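Odbridge (video game)

Odbridge is a turn-based strategy game by the small studio Hunder, and I've been keeping this entry going on our fan encyclopedia for longer than I'd like to admit. The tone here is looser than on the big reference sites (I write the way I talk, sorry to the purists!), but the facts are checked against the game itself wherever I could manage it.

Setting

You play as the toll keeper of Odbridge, a town built along a single enormous bridge between two countries that can't stand each other. Everyone who wants to cross has to deal with you. The north bank belongs to Dresa, all merchants and paperwork, and the south bank belongs to the Melnyk clans, who pay in sheep when they pay at all. There's a war coming, and how soon it comes depends a lot on who you let through and what you let them carry.

Gameplay

Each turn is a day on the bridge. You get 4 actions, and you spend them on inspecting carts, repairing spans, bribing officials or sending letters. Letters are my favorite part -- they take a few turns to arrive, so you're always planning around news that's already old. Send one to the wrong court in February, when the river ice closes the lower docks, and it may sit in a mailbag until the thaw.

Combat exists, but there isn't much of it. Fights happen on a narrow strip of bridge, 2 lanes wide, and pushing an enemy into the river counts the same as beating him. Archers on the gatehouse are much too strong in the early chapters and I have never once felt bad about using them.

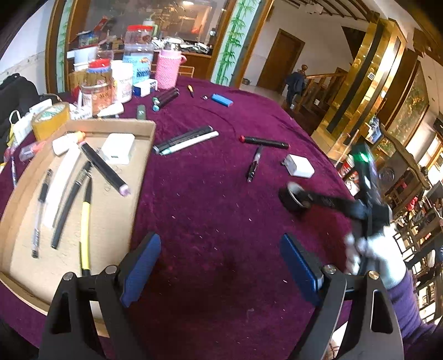

Development

Hunder was founded by Sixten Forsberg, who designed the toll system and wrote most of the Dresa dialogue himself. He has said in interviews that he wanted a strategy game where the player stays in one place and the map comes to them. Early builds had a full overworld with armies marching around on it. It was dropped halfway through, though you can still find leftover army names in the text files if you go digging.

The game came out on PC on Saturday, January 25, 2020, with a console version following later. The console port has a rebuilt inventory menu, and I like it better than the original one (the old menu made you scroll past every single sheep).

Endings

There are 2 main endings, depending on whether the bridge is still standing on day 100. Both have small variations for which characters stayed in town. Saving the ferryman changes the last conversation quite a bit, so do that if you can.

Reception

Players mostly loved the writing and grumbled about the pacing, and I'm with them on both. The middle chapter drags, especially if you've already made peace with the clans and have nothing to do but fix planks. The soundtrack got a lot of praise too, mainly for the night theme with the accordion.

See also

List of Odbridge characters
Melnyk clans
Toll ledger (item)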